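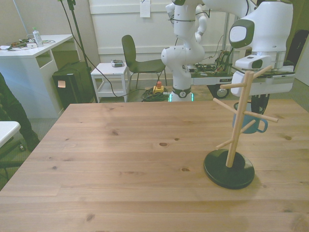 Mug tree with one light blue mug, on the pine table.

Mug Trees: Questions We Keep Getting

Do I need a mug tree?
Probably less than the shops would like you to think. If you have a free shelf, use the shelf. A tree earns its place when your cupboards are full and you drink from the same few mugs every day.

Will it hold as many mugs as it has pegs?
I doubt it. Makers count pegs, and wide mugs bump into each other long before the pegs run out. Try yours before you throw away the box.

Is the Nustaler worth 89 dollars?
I can't see how. It's a post, a base and some pegs. The plain one from Horka does the same job, and I've had no trouble with it in 2 years.
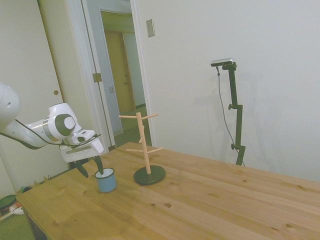 Page last changed: Nov 6, 2018

Does enamel chip on the pegs?
Sokinix says never. I'd say it depends on how you put the mug down. Bare wood is kind to enamel - other mugs are not. Most chips I've seen were on the rim, from knocking against a neighbor.

Will it tip over?
Any of them can if you load one side. Hang the first mug low, the second one opposite, and ignore claims about "anti-tip" bases until you've tested one yourself.

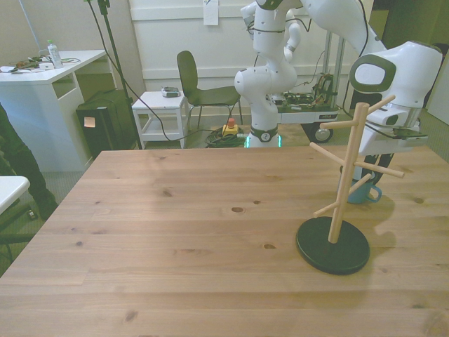

Miloslav Procházka wrote in August to say a heavier base cured his wobble. Maybe so, but he also moved to a different table, and I'd want to see it on the old one first.

Can I hang mugs up wet?
You can, though I wouldn't. Water runs down the peg and sits where it meets the post. Kratochvíl sells an oil for this. A dish towel is cheaper.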